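The drawer that ate the bench
8/22/19

I went to Anahera Kingi's kitchen workshop expecting to be sold something, and I was not wrong. There was a shelf by the door with Pilletti boards on it at $166 each, and a sign suggesting we treat ourselves.

The pitch of the evening was that most of us own too many small kitchen things and have no idea what half of them are for. Fair enough. I have a drawer at home that needs a knee to close. Kingi's method is to tip the lot out, then bring each piece to a cutting board, one at a time, and say aloud what you last used it for. If you can't, it goes in the box.

I have my doubts about saying things aloud to utensils. It also takes ages. Shivam Sengar, who had brought two ice cream tubs full of odds and ends from Brirnness, was still going when the tea ran out, and his box held four items.
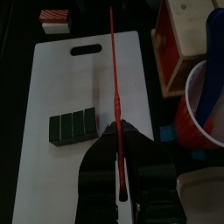 What the method does well is slow you down. A plain white board is a dull place, and odd bits of coloured stuff look very odd on it. A slim red stick might be a drink stirrer, or part of a toy, or the one piece that makes some gadget at the back of the cupboard work. A green block with grooves could be anything. In a crowded drawer you'd never ask.

The trouble is what happens next. Kingi says if in doubt, box it. Rui Simões, a caterer who has cleared out more kitchens than he'd like, says that's how people end up buying the same thing again in July. He keeps a jar for mystery parts and checks it before he throws out any appliance. The jar is ugly and I prefer it.

I'm also not convinced by the claim, printed on the handout, that the average home holds about 200 kitchen tools. Whose home? Counted by whom? No source was given, and when I asked, we moved on to labels.

I tried it on my own drawer the following week. The box went to the op shop, minus a melon baller I took back out at the traffic lights. The drawer still needs a knee, though a lighter one. I didn't buy the board.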